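The Week I Learned to Love Big Ugly Fingers

Bülent Duman had already taken the good gripper off the right arm by the time I got my coat hung up. He does this. You say you'll be there at nine to try out hardware and he's been at it since seven with a coffee going cold on the controller.

I'd come out to the Gilchrist building to spend a few days with two arms, one table and a box of grippers, and to find out which of them I'd want if somebody handed me the money. I've been writing about robot hardware for a while and I've read an awful lot of spec sheets (they all say "versatile"), but I don't get to put my hands on the stuff as much as I'd like. So this was a treat! A slightly grubby treat, with a lot of hex keys.

The contenders

We had three. The Meltell is the fancy one, with a slim pair of fingers, a force sensor in each and a companion app that wants to update itself every time you open it. The Grutano is the middle child. It's quick, it's light, and the fingers come off with one thumbscrew, which I loved until the thumbscrew rolled under a radiator. And then there's the Kustine, which has great big dark paddles for fingers and looks like it was made for moving bricks.

Each one got 200 tries at the same set of jobs: pick up a plate by the rim, pick up a sponge, hand a cup over, drag a folded cloth across the table. Bülent drove for the first half of each run and I drove for the second. I'm a much worse driver than he is, and he said that was useful, and I've decided to take it as a compliment.

The Meltell was gorgeous on the cup. You could feel it ease off through the controller, a little buzz in the trigger, and the cup just went where you wanted it. On the plate it was a nightmare. Those slim fingers slid along the rim and the thing would pivot and swing down like a trapdoor. It dropped the plate 51 times, mostly with me driving, but Bülent had his share too and got very quiet about it.

The Grutano was fine. I know that's a boring thing to say about a gripper somebody worked hard on, but I kept forgetting which runs were the Grutano runs. It grabbed things and put them down again. The cloth bunched up a bit.

Living with the paddles

I did not want to like the Kustine. The fingers are wide enough to hide half of what you're reaching for, and if you're driving from the wrist camera (I was, nearly all the time) they take up a big chunk of your view. For the first hour I kept craning my neck at the monitor, as if that would help me see around them.

But it held the plate. It held it over and over, flat and steady, and all that width I'd been complaining about was what did it. The faces get scuffed pretty fast, and Bülent likes them better that way. He says a brand-new set is too slick and he'd happily pay extra for an old one.

The wrist view grows on you too. After a day I was lining up on the gap between the fingers without thinking, and I could keep an eye on the other arm through it, which matters a lot when both of them want the same bit of table. We had the second arm carrying a depth camera and a taped-up cylindrical tool on a bracket, with purple cable looping all over the place, and most of my near misses were with the cable. 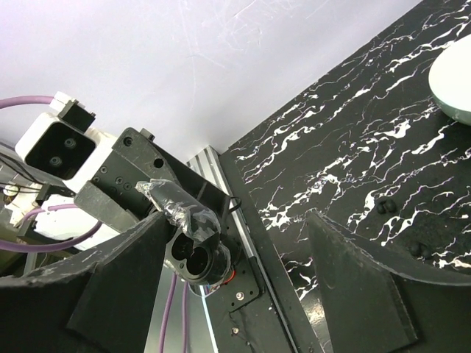

What it costs you

The Kustine fingers are 700 dollars a pair, and you'll want a spare pair. The Meltell is 1,327 with the sensors, before you've bought a bracket to hang it on. The Grutano sits between them and throws in the thumbscrew, so keep an eye on your radiator.

If I were doing cups all day, or anything thin-walled, I'd find the extra for the Meltell and learn to put up with the app. For a bench where the jobs change from one hour to the next I'd go with the paddles — and I'd spend what was left over on decent cable clips. Bülent wants to run the whole thing again in April with softer pads on the Meltell. I've told him I'm in, as long as I get to drive first this time.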